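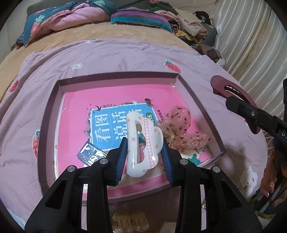 Ticket: order confirmations going out twice
Shop: Vurnley hair bits and gifts
Status: open, waiting on Jokorel

Fri 8.10 - Customer rang, got two confirmation emails for one order. Checked, she's only been charged once. Phew.

8.40 - Three more the same. All paid by card. PayPal orders look fine so far.

9.15 - Turned off the Jokorel mail add-on, put a test order through. One email. Turned it back on, two emails. So it's the add-on or something it's fighting with.

9.30 - Cleared the cache, no change. Logged out and in again, no change. Reinstalled the add-on, lost the footer text, had to type it all back in. Still two emails.

10.05 - Looked in the sent log. Both copies go in the same minute, one from the orders address and one from the old info address. Thought we'd got rid of that in December??

10.20 - Old address still ticked under Notifications, second tab, right at the bottom. Unticked and saved. Page says saved, tick comes back on refresh. Tried another browser, same.

11.00 - Sent to Jokorel support with screenshots and the log. Auto reply says 8 working hours.

11.25 - Workaround for now: add-on off, plain shop emails on. They look rubbish but people get one each. Irnilville pick-up orders need there collection note sent by hand til this is fixed, please don't forget.

2.45 - Jokorel asked which version. Sent it. Also asked if they can untick it from their end.

4.50 - Nothing back. Leaving add-on off over the weekend.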